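Wall Paint and Touch-Up: Frequently Asked Questions

Why does a touched-up patch look darker than the wall?
The old film has lost sheen. Feather the edge with a nearly dry roller, or repaint corner to corner.

Can Oliline 574 go over Sanik primer?
Yes. Allow 3 hours between coats.

Does matte gray show marks?
More than eggshell does. Smudges are easiest to see in soft, even light.

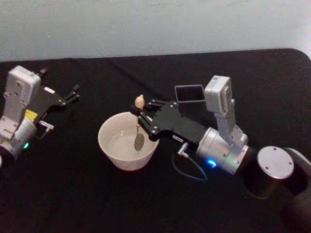
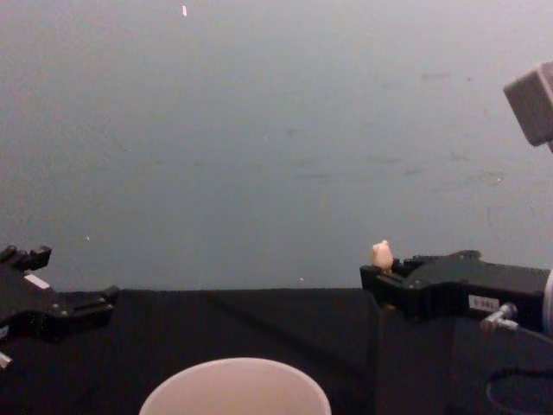
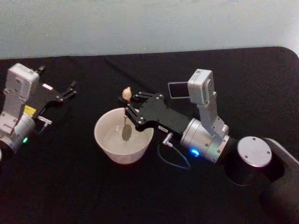
Can I wash a matte wall?
Wait until the film has cured, then use a damp sponge and no cleaner. Do not scrub. Rubbing leaves shiny spots that only repainting removes.

Is Kukau 607 still sold?
No. Order 2301, which has the same tint base. For older batches, send the lid code to Gwawr Lewis at the Hopkin counter.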